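Tue 3 September
Posted by: Facilities Desk, Harport

Subject: Cleaning schedule for hard floors and shared tables, Grovcombe building

Tenants are invited to comment on the proposed change to the cleaning contract. Under the present arrangement, Cantero cleans all hard floors 5 nights a week and wipes shared tables on the same visit. The proposal is to reduce floor cleaning to 4 nights and to use the time saved for a monthly machine scrub of the tiled areas. Carpeted offices are not affected.

Reply from tratel_office

Tratel occupies the largest share of the second floor and supports the monthly scrub. The grout near the east stairs has been dark since June, and nightly mopping has made no difference to it. We would ask that the scrub be scheduled on a weekend, as the machine is loud and the corridor must be closed while it is in use.

Reply from unit_80

We object to the reduction. Our unit opens directly onto the tiled hall and receives most of the foot traffic from the parking lot. In wet weather one missed night is noticeable by midmorning. The contract should stay as it is, and the scrub should be paid for separately.

Reply from second_floor_rep

The tiled floor and one of the tables:
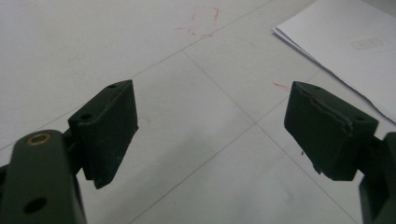
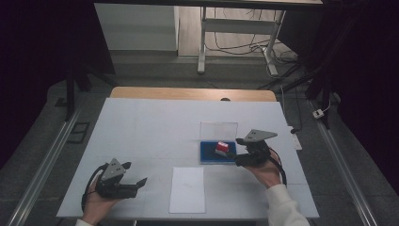 Scope of the work, as we understand it

1. Large square tiles: mop with neutral cleaner, no wax.
2. White tabletops: damp cloth only. Abrasive pads are not to be used.
3. Wood tables: dry cloth, then a damp cloth if needed.

We take no position on 4 nights or 5. Our concern is item 2, as the current crew has been using the same pads on every surface.

Reply from Facilities Desk, Harport

The point about pads has been passed to Cantero in writing. On cost, a separate monthly scrub was quoted at around $2000 for the building, and this would be added to the service charge. The proposal was written to avoid that increase.

Reply from unit_80

The figure is helpful, but it should have been included in the first post. Divided among all tenants, it is an amount we would accept. We would also accept 4 nights in the dry months, provided the fifth night is restored for the winter.

Reply from tratel_office

We would not support the added charge. A seasonal schedule is reasonable — please circulate a draft with the weekend dates marked.

Reply from Facilities Desk, Harport

A draft seasonal schedule will be posted in this thread. Comments remain open until then.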